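Trorneo Home Goods: Call for Participants, Household Basket and Table Study

Skaremow test rooms, second floor

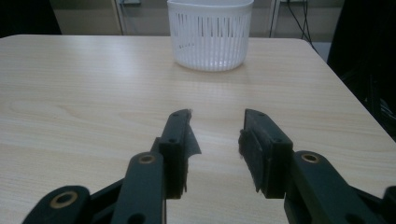

Trorneo is looking for adults to take part in a paid study of small storage baskets and how people use them at home. We want to learn how you sort, carry, empty and put away the everyday things that collect on a kitchen or dining table. Most of the work is done sitting or standing at a light wood-grain table with a white plastic basket, the kind with narrow slots down the walls and a thick rim you can get your fingers under. You do not need any design background. If you put away mail, keys, clean socks or children's pens during a normal week, you already do what we are asking for.

We plan to hold sessions through November. There are 18 places, and we will close the list when they are filled.

What you will do

Each participant comes in for 2 sessions. The first is the longer one. You will be given a table of mixed household items and asked to clear it into baskets in whatever way makes sense to you. Then you will be asked to find certain items again, carry a filled basket to a shelf across the room, and empty it. We will ask you to do this with several basket shapes. Some have solid walls and some are slotted. Some have handles and some only have a rim.

The second session is shorter and is mostly talking. We will go over the choices you made and ask you to compare the baskets on grip, weight, noise on the tabletop, ease of wiping and how well you can tell what is inside without lifting things out. You will also fill in a short form on storage in your own home.

You will not be timed against other people. There is no right way to sort the items, and we would rather you did it the way you do at home, even if that means everything goes in one basket.

Who we are looking for

You should be 19 or older and live in a household of any size. We would like a mix of people who live alone, people who share an apartment, and parents with children at home. Left-handed people are very welcome, as we had too few of them last time.

You should be able to lift a basket of about the weight of a full grocery bag and walk a short distance with it. If you have reduced grip strength, arthritis or an old hand injury, please still apply and tell us on the form. We have places set aside for people who find ordinary containers hard to hold, and the tasks can be done seated with lighter loads.

You should not have worked for a housewares company, a plastics molder or a market research firm in the past year.

Pay

Participants receive 54 dollars for each session, paid by check or bank transfer after the session ends. If you can only finish the first session, you will be paid for that one. Bus fare is refunded if you bring the receipt. Parking behind the building is free — use the side entrance and ring the bell marked Trorneo.

Session times

Morning sessions start at 9:30 a.m. and afternoon sessions at 1:15 p.m. There are a few evening places at 6 p.m. for people who work during the day, but these go quickly. Please list every time you could manage when you apply.

Please be on time. Each table has to be set out again before the next person, and a late start usually means we have to skip one of the baskets.

What to bring and wear

Bring a photo ID for the sign-in desk and reading glasses if you use them. Wear clothes you can bend and reach in. Rings and watches are fine, but we may ask you to take off anything that could catch in the slots. Water, coffee and tea are provided.

You are also invited to bring one container from your own home that you use a lot. It can be a basket, a shoebox, a mixing bowl, anything. We will ask you a few questions about it and you will take it home with you. This part is optional and does not change the pay.

Your information

The sessions are recorded on video for our own study notes. The recordings are seen only by the project staff at Trorneo and our design partner, Sondau, and are not used in advertising. You will be asked to sign a consent form before the first session. You may stop at any time, and you can ask us to delete your recordings up to the date of your second session.

How to apply

Pick up an application form at the front desk in the Skaremow building or ask for one by phone or mail. Fill in both sides. The back asks for your household size, which hand you use more, the times you are free, and one or two sentences on where things pile up in your home. Short answers are enough.

Forms go to Tomomi Kubo, participant coordinator. She will call you to confirm a place and answer questions about access, parking or the tasks themselves. Questions about the study design or the consent form can go to Chiharu Tsuchiya, who is leading the project.

If you apply and do not get a place, we will keep your form on the waiting list unless you ask us not to. People do cancel, so please tell us if you can come in on short notice. A second study on drawer trays and shelf bins is planned at our Sakai office, and applicants on the waiting list will be contacted about that one first.

One application per household, please. Friends and neighbors may apply separately, but we cannot promise sessions on the same day.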